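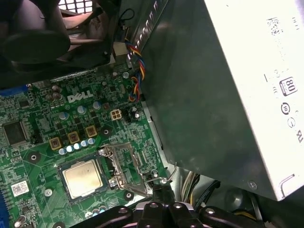

Re: Student project, CPU swap with an arm (team Dodwood)

dodwood_raff wrote:
Rafferty Tillman here, team lead. We're entering the Tralura student challenge in August. The task is taking a processor out of an old Dell desktop and putting one back, no hands. Board is an LGA type with the load plate and lever. Opinions welcome.

pinbender wrote:
Opinion: you'll wreck sockets. I've bent pins with my own fingers and I can feel what I'm doing. What does the arm feel?

dodwood_raff wrote:
Motor current, so not much. We grip the chip by its two side edges and keep it upright until we're over the case. 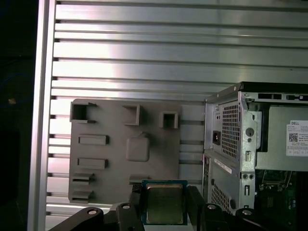 Chip in the fingers, Dell with its side panel off at right

schumacher_fan wrote:
Nice grip. How many tries, and how many of those without somebody nudging the arm? Last year's teams all posted the good one.

dodwood_raff wrote:
200 tries logged, 115 seated. No nudging in the 115. Log is on the club page, last updated 2023-05-16.

pinbender wrote:
So a bit better than a coin toss. And is the case in the same spot every time? Because then it's a playback — I wouldn't call that a robot doing a repair.

dodwood_raff wrote:
We shift it between tries. Not by much, I'll give you that.

ilteo_bench wrote:
I disagree with pin. Shifting it a little is still more than most clubs bother with. My worry is cables. Those fingers are wide and there's a lot hanging down in there.

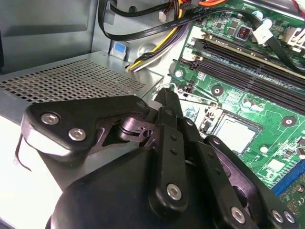 Re: Cables and clearance

schumacher_fan wrote:
Tie them back. Done.

dodwood_raff wrote:
Rules say the machine stays as supplied, so no ties. We come in at a slant and keep away from the power supply side. The part I don't like is the last bit, when the chip has to go flat over the socket
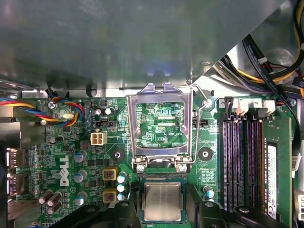
and the fingers need somewhere to open. We lose most of our tries right there. Opening slower helped for the first 100, then it stopped helping and we don't know why.

pinbender wrote:
Finger wear? Check the pads before you touch the code again. Still say 2 dead boards by August.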